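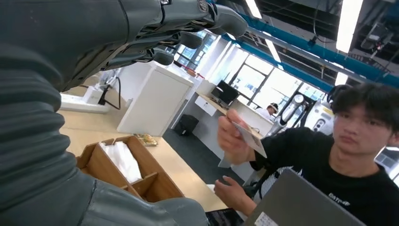
칸이 있으면 비닐봉지가 먼저 들어온다고, 벤빈다 가르시아(Benvinda Garcia)는 말했다. 펜도 아니고 명함도 아니고 봉지. 정리함을 사주면 사람들은 일주일쯤 뿌듯해하다가 제일 위 칸에 봉지를 쑤셔 넣는다는 거다. 구겨서. 언젠가 쓸 거니까.

반박하고 싶었는데 못 했다. 나무 정리함 위 칸에 하얀 봉지가 구겨진 채로 들어가 있다. 칸막이 얇고 칸 여러 개 있는, 꽤 괜찮은 물건인데. 그 바로 너머 책상 위엔 노르스름한 작은 봉지 하나. 과자인지 설탕인지 건조제인지 나는 모르겠다. 책상 위의 작은 봉지란 대개 그렇다. 뜯기 전까지는 버릴 수가 없다.

이번 호 주제가 책상이라 여름 내내 남의 책상만 보고 다녔다. 마감이 코앞이고, 메모는 뒤죽박죽이고, 그냥 본 순서대로 쓴다.

처음 간 곳은 세모라(Semora). 문구랑 소형 가구를 같이 파는 가게인데 2층에 작업실이 붙어 있다. 여기서 제일 많이 나가는 게 책상용 나무 정리함이란다. 서랍 없는 것, 뚜껑 없는 것. 왜 뚜껑이 없냐고 물었더니 뚜껑이 있으면 그 위에 또 뭘 올린다고. 맞는 말이다. 우리 집 보석함 위에 지금 고지서가 쌓여 있다.

작업실 규칙은 딱 하나. 퇴근 전에 비닐은 빼고 나간다. 지켜지냐고? 웃기만 하고 대답을 안해줬다.

칸의 깊이 얘기를 좀 해야겠다. 얕은 칸에는 카드나 클립, 메모지. 깊은 칸에는 가위, 자, 그리고 손 닿기 싫은 것들. 깊은 칸이 문제다. 안이 안 보이면 거긴 그냥 주머니다. 가구 디자이너 스노라도티르(Snorradóttir)의 컨다드(Cundard) 시리즈는 그래서 뒤로 갈수록 바닥이 높아진다. 계단처럼. 써 보니 뒤쪽 물건이 보이긴 보인다. 대신 봉지는 더 잘 보인다. 가격은 안 착하다. 편집부에서 하나 사자고 했다가 바로 기각.

대안은 천원샵. 1000원짜리 플라스틱 칸막이를 잘라서 집에 있는 상자에 끼우면 된다. 모양은 좀 그렇지만 높이를 내 맘대로 할 수 있어서 나는 이쪽이 더 좋았다. 자르다가 손 조심. 나는 베였다.

카드. 이게 은근히 골치다. 명함, 출입증, 포인트카드, 어디서 받은지 모르는 안내 카드. 얇고 네모나고 손가락으로 집어야 하는데, 바닥에 착 붙으면 손톱이 안 들어간다. 리수스(Lisus)라는 작은 제본 공방에서는 카드 칸 바닥에 펠트를 깔아 둔다. 모서리를 누르면 반대쪽이 살짝 들린다. 따라 해봤는데 두꺼운 펠트여야 된다. 얇은 건 소용 없음. 세워서 꽂는 사람도 많은데, 그러면 뒤에 있는 카드는 영영 안 꺼내게 된다. 내 지갑이 그렇다.

노트북도 할 말이 있다. 펼친 노트북은 책상에서 자리를 제일 많이 먹는데 아무도 그걸 짐으로 안 친다. 그 옆에는 꼭 화면 까만 뭔가가 하나 더 누워 있고. 충전 자리를 먼저 정하고 나머지를 놓으라는 게 가르시아의 순서다. 선, 화면, 종이, 그다음에 자질구레한 것. 거꾸로 하면 선이 전부 정리함 위로 지나간다. 나는 6년째 거꾸로 하고 있었다.

선은 책상 뒤로 넘기면 끝인 줄 알았는데 아니었다. 늘어진 선은 의자 바퀴가 밟는다. 세모라 작업실에선 집게로 책상 뒷판에 물려 놨다. 빵 봉지 묶는 철사도 쓴다. 그럼 철사는 어디 두냐고 물었더니 정리함 위 칸이라고 한다. 역시.

수납장 얘기는 짧게. 문짝이 밋밋한 키 큰 흰 장은 사무실마다 있다. 편하다. 닫으면 조용해 보인다. 근데 책상에서 일어나 걸어가야 하는 수납은 매일 쓰는 물건한텐 너무 멀다. 한 달에 한 번 꺼낼 것만 거기로. 봉지도 거기 두면 좋겠지만 안 간다. 내가 해봤는데 진짜로 안 가게 된다.

휴지통은 반대. 가까울수록 좋다. 팔 뻗으면 닿는 데. 리수스 사람들은 휴지통을 책상 옆으로 옮기고 나서 정리함에서 영수증이 거의 사라졌다고 했다. 정리함을 새로 사기 전에 휴지통부터 옮겨 보시길. 돈도 안 든다.

가르시아한테 마지막으로 그럼 봉지는 어떡하냐고 물었다. 접으란다. 세모로 접어서 얕은 칸에, 두 장까지만. 세 장째부터는 쓰레기통. 단호했다. 나는 집에 와서 싱크대 밑을 열었고 약 53장이 나왔다. 접다가 중간에 포기했따. 나머지는 큰 봉지 하나에 넣어서 다시 싱크대 밑에.

컨다드 시리즈 실제 사용기는 다음 호에. 빌려주기로 한 물건이 9월에나 온다고 한다.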